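Remzi Başaran
Posts tagged: Technical SEO, Crawling, Site Moves

1/ Notes from moving the Kasorer parts catalog to a new URL structure. The old site had two live paths to every product page, one by category and one by part number. Both were indexed. Neither ranked well.

2/ First job was picking the survivor. We kept the part number path. Categories get renamed every time someone reorganizes the menu, and part numbers don't.

3/ Canonical tags were already in place on the category path, but they pointed to the homepage. All of them. A template variable was empty and fell back to the root. Check the rendered source, not the CMS field.

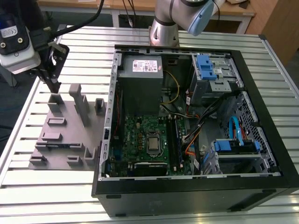 Steletholm, February

4/ Redirects. We mapped old to new one for one, 301, no chains. The crawl turned up 105 URLs that redirected to a page that redirected again. Those were left over from the previous move. Rewrote each to the final address.

5/ Internal links next. A redirect is not a reason to leave the old link in your nav. Deming Fu ran a find and replace on the database and then a second crawl to catch links hard-coded in the footer.

6/ Sitemap: only URLs that return 200 and are self-canonical. Ours listed discontinued parts that returned 404. Removed.

7/ Keep the old sitemap up for a short while after launch so the crawler revisits the old addresses and finds the 301s. Then take it down.

8/ Server logs are in Divora now, split by user agent. I'll post crawl counts for the old path once there is enough to compare.

Comments

Dai: Did you noindex the filter pages or block them in robots.txt?

Remzi Başaran: Noindex. If they're blocked, the tag never gets read.

partsdesk_m: Had the same empty canonical variable. Thanks for no. 3.

Contact | © Remzi Başaran | Back to top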